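3. Clearing and Washing After the Shared Meal

3.1 Setting and items

The second part of our study looks at what happens to tableware between the end of eating and the return to the shelf. Most published work on household washing measures water and detergent at the sink. Less has been written about the step before it, when dishes are sorted and stacked and someone decides which of them need more attention. We treat clearing as a task of its own, with its own order and its own small delays.

All sessions took place at the Callside site, in a room with off-white walls and a plain wooden table. The tableware came from the Nusetti household set, which mixes undecorated plates with dishes that carry a painted red design. We kept the set mixed on purpose. In the January interviews, participants told us that few of them own a full matching service, and that odd pieces are the ones that upset a stack.

Plates of the same kind were stacked first in nearly every session. When two plates nest well, the upper one covers almost all of the lower, and only part of the rim beneath can be seen. This matters for inspection. A person who checks only the top plate learns very little about the one below it, and a glossy glaze makes even the top plate hard to judge, as reflections on the surface can pass for marks.

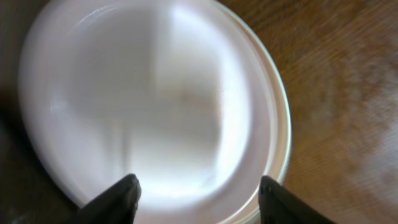 We coded a stack as "checked" only if each plate had been lifted and looked at separately. Of the 1,504 dish handlings in the coded material, 1,023 met this rule. The rest were passed along in a stack of two or more. Bowls were checked one by one more often than flat plates, which we put down to their shape: a deep bowl is usually picked up alone.

3.2 Liquids left in vessels

Vessels with liquid in them slowed the work more than any other item. Participants tended to leave them until last, and they moved them shorter distances. Milky liquids were a special case. They hide the bottom of the vessel, so the person clearing cannot tell by looking whether there is a spoon or a solid residue underneath. Foam and small bubbles on the surface add to this. Several participants said they read bubbles as a sign of soap and treated the vessel as already in the wash, while others read them as part of a drink. We did not correct either reading during a session.

Tall, dark glass containers raised a related problem. It is hard to see through the wall, and the level of the contents, if there are any, has to be judged from the top or by weight. When such a container stood close beside a wide round vessel, participants usually moved the glass first.

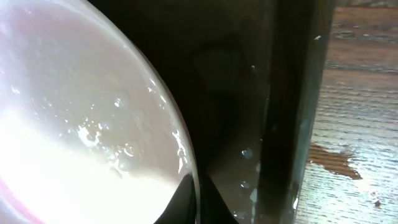
3.3 Layout on the trays

Two trays were used on the table, a dark brown one and a gray one. The brown tray served as the holding area for dishes. The gray tray was kept for the washing tools. Participants were told what each tray was for but not how to arrange anything on it.

With three dishes, the most common layout was a loose triangle. The brown tray is not quite large enough for this, and one dish often ended up over the edge. We recorded this as overhang – it was not counted as an error, but it was noted, as an overhanging dish is easier to knock when reaching across the table. Crumb-like specks on the tray were noted in the same way.
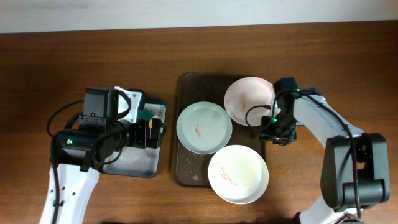

Figure 3. Three dishes with painted red designs on the brown tray. Light specks remain at the lower left of the tray, and the lowest dish extends past the rim.

The painted designs had an effect we had not planned for. Thin red lines on a pale glaze look a good deal like sauce, and in 20 sessions a participant rubbed at a design before seeing what it was. Yellowish smudges near a design were missed more often than the same kind of smudge on a plain dish. We return to this point in Section 5.

3.4 The sponge

One sponge was supplied per session, green with a yellow layer. Its resting place was on the gray tray to the left of the dishes, and we asked that it go back there between uses. The Tedex protocol, which we followed for timing, starts the clock when the sponge is touched and stops it when the sponge is put down. Pale spots on the brown tray, whether water or something else, were scored from the top view by two coders working apart. Where they disagreed, the Sjögren scale was used to settle the score.
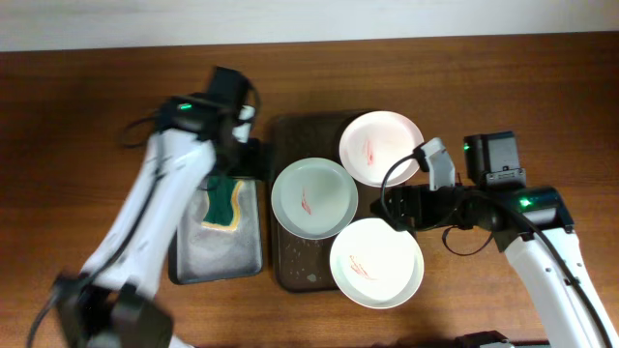
Figure 4. Green and yellow sponge on the gray tray, with three plates on the spotted brown tray beside it.

Right-handed participants reached across the brown tray to get the sponge, and this added to the time for the first dish. It had little effect on later dishes, when the sponge was already in hand. A layout with the gray tray on the right was tried in the pilot but was dropped before the main sessions, so we cannot compare the two.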